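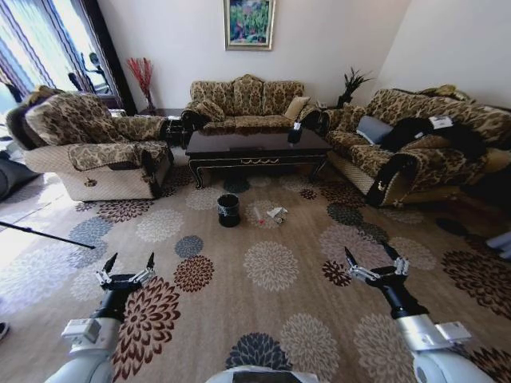
Mercado told us that he has never once walked across a room to throw away a tissue, and that he doubted any of our households did either. His remark came at the first project meeting, and it sits close to the question taken up in this section: where the wastebasket stands in a living room, and what ends up on the floor near it.

Figure 3. Living room with a small black wastebasket on the patterned carpet, in front of the coffee table. A clear plastic bottle with a red cap and a crumpled white paper or tissue item lie between the basket and the sofa on the right.

4.2 Wastebasket position and floor litter

Households in the Kirkora sample kept a diary of small discarded items in the living room. An item was entered if it was left on the floor, a table or a seat for longer than 10 minutes after its last use. Items left out for a purpose, such as a newspaper someone planned to finish, were not entered. The diaries gave 1071 usable entries. Of these, 345 were for items found on the floor, and the rest were split between tabletops and seating.

We had expected most floor items to come from rooms with no wastebasket at all. The diaries did not bear this out. Many entries came from rooms where a basket was in plain view, and a good number were for items lying within reach of it. Paper tissues and empty drink bottles came up again and again in both kinds of room.

Part of the trouble may lie in the layout. In a room like the one in Figure 3, the seats form a U around the coffee table. A basket on the open side of the table is easy to see from every seat, but a person sitting on the back sofa has the table in the way. Someone on a side sofa has a clearer path. Several diary keepers wrote that they tossed things from where they sat and meant to pick up the misses later.

Basket size also matters. A small basket is easy to move and does not get in the way of people walking through, but a bottle takes up a lot of its space. Households in the Skevuditz group, who sorted bottles in the kitchen, often wrote that bottles stayed in the living room until the evening tidying. We coded these as "waiting" – a separate class from "missed" – when the diary keeper gave enough detail to tell them apart. Where the note was too short, the entry was left uncoded.

The position of the tissue box was not recorded in the September diaries. We added it to the second form, along with a line for the nearest seat. Results from that form are given in Section 4.3.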